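Workshop tips: small boards, modules and their wires

I work with hobby electronics in the evenings, on a table of 913 mm that my family also uses for other things. These are some habits that save me time. They are written for small controller boards but most of them are good for any kit.

Before you connect a new module, read the voltage on both sides. My Garnia relay module accepts 5 V on the power pin, but its signal pin wants 3.3 V, and this is written only on the bottom side. I take a picture of the underside with my phone before I screw the board in its box.

Keep jumper wires sorted by the ends and not by the colour. Male to male in one bag, male to female in another. When you are in a hurry you search for the end first.

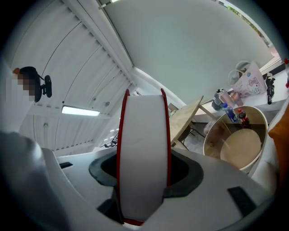
For the resistors I use the small paper envelopes from Gorkico. Write the value with pencil, because ink becomes pale. The values I use the most are 200 ohm and 1,000 ohm, so these two have an envelope each and all the others live together in a tin.

If the computer does not find your board, try first another USB cable. Many cables are made for charging only and carry no data. I put a piece of tape on each good one.

Cut header pins with side cutters, and hold a finger over the short piece, otherwise it flies away. Count one pin more than you need if your cutters are old.

On a Flevo breadboard the power rail is interrupted in the middle. I lost an evening with this. A short bridge of wire on each rail solves it, and I leave the bridges always in place.

Solder the ground wire last when you repair, and remove it first. Let the iron heat for 6 minutes if it is an old model like my Sawatzky.

Last changed 5/5/25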